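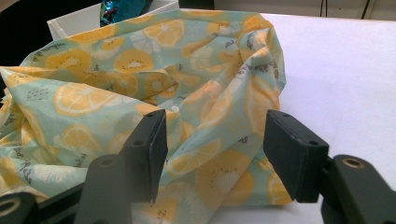
How many demonstrations are needed before a policy can learn to handle a soft cloth?

It depends mostly on how different the starting shapes are. In our work on the Avar cloth task we recorded 3,756 short demonstrations, but the first useful policy was trained on only 254 of them. Those 254 were chosen so that no two began with the cloth in a similar heap.

This page explains how we record with two hand-held grippers and how we prepare the data with the Warrier scripts. It is assumed that you have already calibrated the finger cameras.

Step 1. Prepare the table

Put one open bin on the left side of the table and the cloth near it. A cloth with a large print is easier for the tracker than a plain one. Drop the cloth from a small height and do not arrange it by hand. If you arrange it, you will make the same three or four shapes again and again, and the policy will learn these shapes only.

Step 2. Record with both hands

Hold one gripper in each hand and start both streams before you move. Keep the second gripper open and close to the cloth while the first one works at the bin. Move at the speed you want the robot to have later. When a grasp fails, do not stop the recording. Open the fingers, go back a little and try again, as the corrections are very valuable for training.

Check the cables before each take. A cable which pulls on the wrist gives a small error in the pose, and it is difficult to find afterwards.

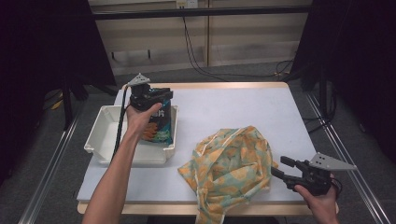
Step 3. Cut and filter the takes

Run the Warrier cutter on the folder. It removes the parts where both grippers stand still for more than 2 seconds. After this, look at the first image of every take from the finger camera. We keep a take when the two fingertips and some part of the cloth are visible in it. A take without cloth in the first image can still be used, but please put it in the separate Hiltton list, where the training script gives it less weight.

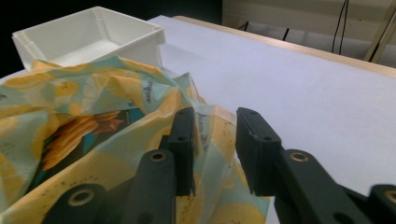
Finger camera view with the gripper open at the cloth and the white bin behind.

Step 4. Train and compare

Train with 6 different seeds and report all of them. With one seed only, the result can look much better or worse than it is.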